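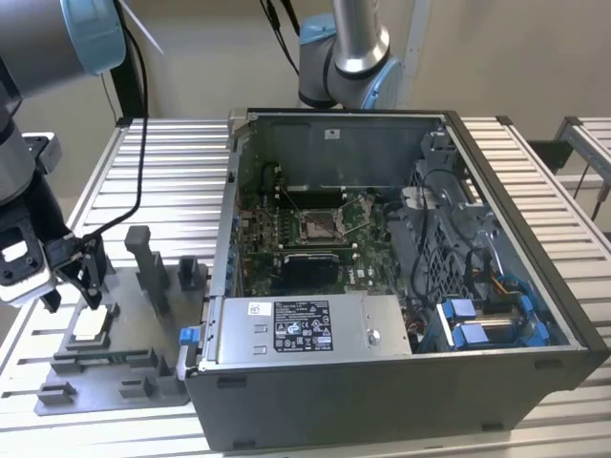

## Session 4: the Lillstead stoppage

Read the Clasthorpe incident sheet before you read the supplier's account of it. They do not agree, and I trust the sheet more.

**What was claimed.** Mikkelsen sold the cell as able to swap processors and memory in used desktop PCs "without supervision". The acceptance run was 50 machines, all the same model, all clean. I would not call that a test.

**What happened.** In February, at Lillstead, the arm pressed a processor down into a socket whose lever had not been fully raised. The force limit was 12 N. It never tripped. Someone had changed it to 300 in the Hoseline settings while chasing a different fault, and the program took the number without complaint. The board was scrap. The arm then went on to the memory and reported a good cycle.

**The official cause.** "Operator error." Villads Riis signed that off, and I think he was wrong. Ask yourselves:

- Why could the limit be changed without a second person seeing it?
- What did "good cycle" measure? (Gripper open, arm home. Nothing about the part.)
- Why did the stop button on the second arm leave the first one moving?

The last point matters most. It took 14 seconds for anyone to reach the other button. A hand in the case during that time would have been a very different report.

**For next time.** Write one page on which check you would add first, and say how it could fail too. "More training" will be sent back.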